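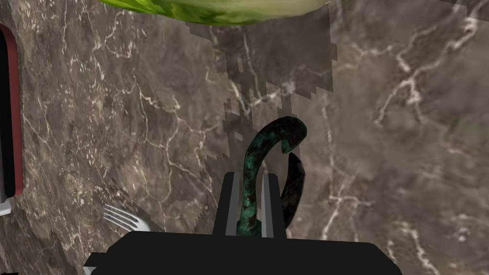
그림 1. 손목 카메라 영상. 고리형 물체를 파지한 상태(시뮬레이션)

과제명: 가정환경 시뮬레이션 기반 파지 정책 학습 (Skiltetti)
보고 대상: Pearce 연구지원팀 Kusum Solanki
작성: Sisgate 조작연구실 Noeline Sheehan
작성일: 2018년 2월 21일

1. 보고 기간 중 진행 내용

지난 보고에서 말씀드린 대로 이번 기간에는 손목 카메라 영상만으로 파지 여부를 판정하는 방법을 시험했습니다. 기존 방식은 그리퍼 손가락의 간격 값을 그대로 썼는데, 얇은 물체를 잡았을 때와 빈손으로 닫혔을 때의 값이 비슷하여 오판이 잦았습니다. 새 방식은 영상과 간격 값을 함께 입력받는 작은 분류망입니다.

학습 자료는 시뮬레이터 Clunitz에서 만든 에피소드 3000건입니다. 이 가운데 200건은 학습에 쓰지 않고 평가용으로 따로 두었습니다. 물체의 자세와 재질, 조명 방향은 에피소드마다 무작위로 바꾸었고, 대리석 무늬 상판 위에 식기와 채소 모델을 함께 놓은 배치도 포함했습니다. 평가 자료의 판정 기준은 시뮬레이터의 접촉 기록에서 자동으로 뽑았습니다.

2. 중간 결과

평가용 에피소드에서 오판은 기존 방식의 절반 이하로 줄었습니다. 개선 폭은 고리나 손잡이처럼 굽은 물체에서 가장 컸습니다. 이런 물체는 손가락 사이에 들어가는 부분이 가늘어 간격 값만으로는 구분이 어려웠던 종류입니다.

반면 그림자가 물체 주변에 겹치는 경우에는 판정의 확신도가 떨어졌습니다. 현재 렌더링 설정에서는 그림자 경계가 계단 모양으로 나타나며, 분류망이 이 경계를 물체의 윤곽으로 취급하는 사례를 확인했습니다. 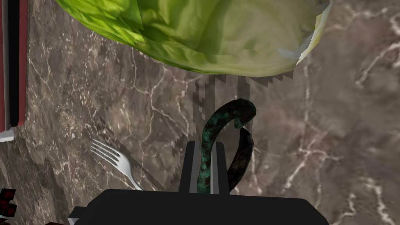

그림 2. 양상추 아래 상판에 생긴 계단형 그림자와 파지 중인 고리형 물체

그림자 해상도를 높이면 경계는 개선되지만 에피소드 생성 시간이 2배로 늘어납니다. 전체 자료를 다시 만드는 대신, 그림자 비중이 큰 배치만 골라 고해상도로 재생성하는 방안을 검토하고 있습니다. 대상은 전체의 거의 20퍼센트입니다.

3. 빈손 자료의 보강

초기 자료에는 물체를 잡은 장면이 지나치게 많았습니다. 그 결과 분류망이 빈 그리퍼를 보고도 파지로 답하는 경향이 있었습니다. 이를 줄이기 위해 손가락을 벌린 자세의 영상을 추가했고, 카메라가 상판에서 벗어나 벽이나 창문 쪽을 향하는 자세도 넣었습니다. 배경이 크게 기울어진 영상도 제외하지 않았습니다.

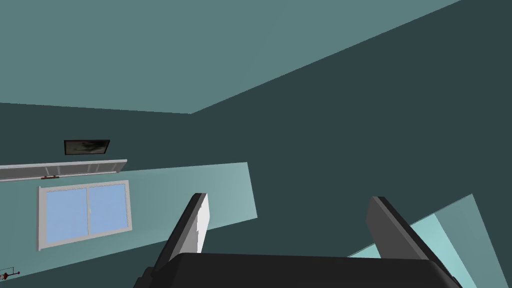
그림 3. 물체가 없는 그리퍼. 배경은 창문과 벽면

보강 후 빈손 상태의 오판은 줄었습니다. 다만 손가락 면의 밝기가 조명에 따라 크게 달라져, 밝은 안쪽 면을 얇은 물체로 보는 오류가 일부 남아 있습니다. 손가락 재질의 밝기 범위를 넓혀 다시 학습하는 작업을 시작했습니다.

4. 일정 및 예산

자료 생성은 계획대로 끝났고, 재학습은 계획보다 조금 늦습니다. 연산 장비 사용 시간이 Skiltetti의 다른 세부 과제와 겹친 것이 원인이며, 장비 사용표를 조정했습니다. 예산 항목의 변경은 없습니다.

5. 다음 기간 계획

3월에는 고해상도 그림자 자료로 재학습한 뒤 같은 평가용 에피소드에서 결과를 비교하겠습니다. 이후 판정 결과를 파지 정책에 연결하여, 파지 실패로 판정되면 접근 동작부터 다시 시도하도록 할 예정입니다. 실물 그리퍼 시험은 이번 과제 범위에 없으므로 별도로 협의를 요청드리겠습니다.

요청 사항: 재생성 자료를 보관할 저장 공간의 추가 배정 여부를 다음 점검 회의 전까지 알려 주시기 바랍니다.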